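**FOR IMMEDIATE RELEASE**

Norkberg, Sunday, September 1, 2019

# Lomlow Recalls Its Own Opinion of Beige, Launches Paint Range With 12 Colors

Lomlow, the small paint maker that spent years telling customers they really wanted beige, today announced a line of interior paints that are not beige. The range is called Skunditz. It has 12 colors, goes on sale this month, and was put together after the company finally read its mail.

The mail in question was a customer survey. Lomlow sent it out last winter with every order, mostly to find out whether people liked the new lids. A total of 2,186 surveys came back. The lids did fine. The last question, added to fill up the page, asked "Anything else?" and more than 300 people used the space to ask for a red.

"We had a red," the company said in a statement. "It was called Warm Sand. We understand now that this was a brown."

Skunditz is a water-based matte paint for walls, ceilings and the sort of old dresser that has been waiting in the garage for a second chance. It comes in two sizes, the full can and a sample pot. One coat will cover most light walls. Two coats will cover most of the rest, and dark green dining rooms from a previous owner should be discussed with the store before anybody makes promises.

The colors were worked out at Yoon, the mixing shop Lomlow has shared with a wallpaper printer since it outgrew its first building. The printer has been very patient about the smell. The early batches included a purple that looked excellent in the can and like a bruise on the wall, and it has been retired without a ceremony. 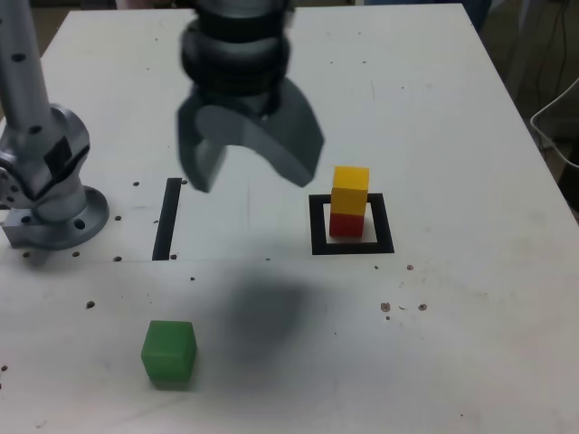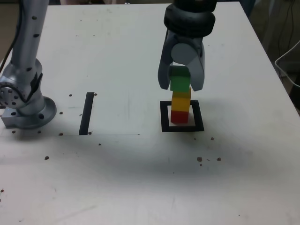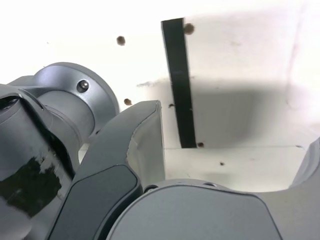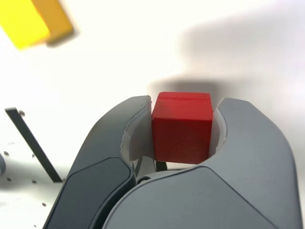

Picking the final 12 took most of the spring. Lomlow painted large boards in each candidate color and leaned them in the hallway, where staff walked past them in the morning, at noon and again when the lights came on. Any color that drew a sigh at two of those three times was dropped. The red that made it through is close to the small block in the last picture, paler and a little pink where the light falls on top and a deeper crimson down the front, and buyers should expect the same kind of shift between a sunny wall and the one beside it. The company would like to point out that this is how red behaves and that it will not be accepting returns on the subject of sunsets.

Naming the colors took longer than mixing them. Lomlow's old names came from a list bought with the business and leaned heavily on grain. For Skunditz, the rule was that a person should be able to hear the name over the phone and picture more or less the right thing. The red is called Red. The yellow is called Yellow. There are two blues, and after a long meeting they are called Blue and Other Blue. The green was nearly called something with "meadow" in it, but the motion failed.

Fans of beige have no cause for alarm. Warm Sand, Cool Sand, Oat, Late Oat and the rest of the Lomlow classic range will stay on the shelf at the same price. Warm Sand is still the company's best seller by a wide margin, a fact that was brought up more than once while Skunditz was being planned, generally by the people who have to store it.

**Where to find it**

Skunditz will be sold at the Lomlow store in Norkberg and by mail order. The first 200 orders will come with a free sample pot in a color of the customer's choosing. Customers who leave the choice to Lomlow will get Other Blue, as the company made a lot of it.

Painted sample cards are available on request. Lomlow asks that they be held against the actual wall, in the actual room, and left up for a full day. A phone screen will show a color, but it will be the phone's color.

**About Lomlow**

Lomlow makes and sells interior paint in Norkberg. It mixes in small batches, delivers on weekdays, and answers letters in the order they arrive, including a few about the old red.

**Press contact**

Lomlow Press Desk, Norkberg. Sample cards and color boards can be lent to newspapers and magazines. Please send the boards back, as the hallway looks bare - and somewhat beige - without them.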